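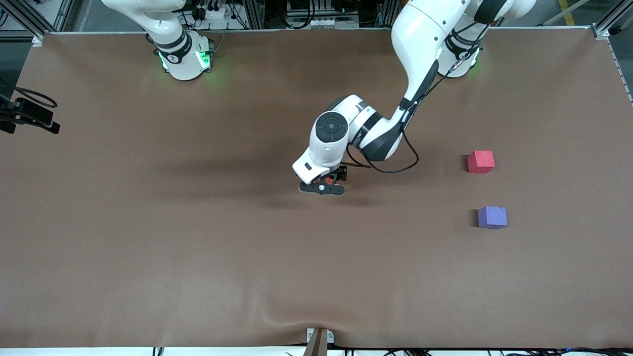 STUDENT PROJECTS

Robotics Club opens its July stacking challenge

The Balten College Robotics Club invites students in all programs to register for its stacking challenge, to be held in July in the Trovonberg Building. Each team will program a two-armed robot to place a red foam cube on a purple one. Practice sessions take place on the paper-covered bench, and either arm may be used.

Teams may have up to three members and will be given 60 minutes of bench time before judging. No previous experience is required. Club supervisor Ákos Virág will lead an introductory session on gripper control and safe conduct in the lab, and attendance is mandatory for new members.

Registration forms are available at the Cerkent Library service desk.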